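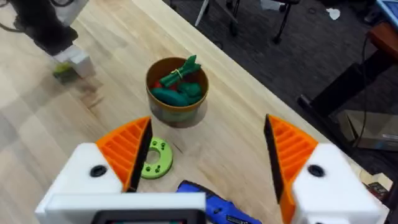

I have been meaning to write about the allotment waiting list for ages, and then the summer ran away with me as summers do, so you are getting it now with the kettle on and the back door open.

We put our names down when we first moved to Jorkthorpe. The lady on the phone told me, very kindly, that we were number 239, and I laughed, and then I realised she wasn't joking. I wrote it on the back of an envelope and pinned it up by the fridge, where it went brown at the corners. Every so often I would ring up and ask how we were getting on, and every so often we had moved a little, and once (I still don't understand this) we had gone backwards by two.

Then in May a letter came. Half a plot, the shady end, ours if we wanted it by the end of the month. I think I said yes out loud to the letter.

I won't pretend it was a pretty sight. The brambles were up to my shoulder and there was an old bath in the middle with a sycamore growing through the plughole — quite a healthy one too. My brother came over with his loppers and we spent 12 days on it, on and off, mostly in the evenings, and I have never slept so well in my life. The bath is still there. I've grown fond of it and it's full of mint.

Unathi Kekana has the plot next door and has been an absolute gift. She grows beans up hazel poles and gives away more than she keeps, and on our second evening she came through the gap in the hedge with a tray of leek seedlings and a flask of tea so strong you could have creosoted a fence with it. She told me to stop digging and start cutting things down, which I should have worked out for myself, and she showed me where the frost sits in spring so I don't put anything tender down there.
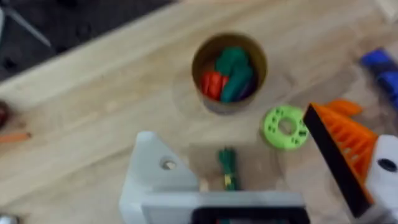

Filed under: Plot and Kitchen

Now, the growing. I had grand plans, of course I did. I'd drawn it all out on squared paper with coloured pencils. What we got was courgettes (you could neglect a courgette for a fortnight and it would only get bigger out of spite), a decent row of chard, and potatoes that were small but tasted wonderful with far too much butter. The carrots were a sorry business. The soil is stony and they came up with legs, and the fly had most of the second sowing. I'm going to try them in deep tubs next year with a bit of fleece over the top, and if anyone has a variety that doesn't mind being bossed about, do please tell me in the comments.

The leeks are looking smart, though, and I've ordered garlic to go in when the beans come out. My brother wants a shed. I would settle for a bench, somewhere to sit with my boots off and listen to the pigeons, and I suspect we'll end up with neither until the path is done.

2025-08-31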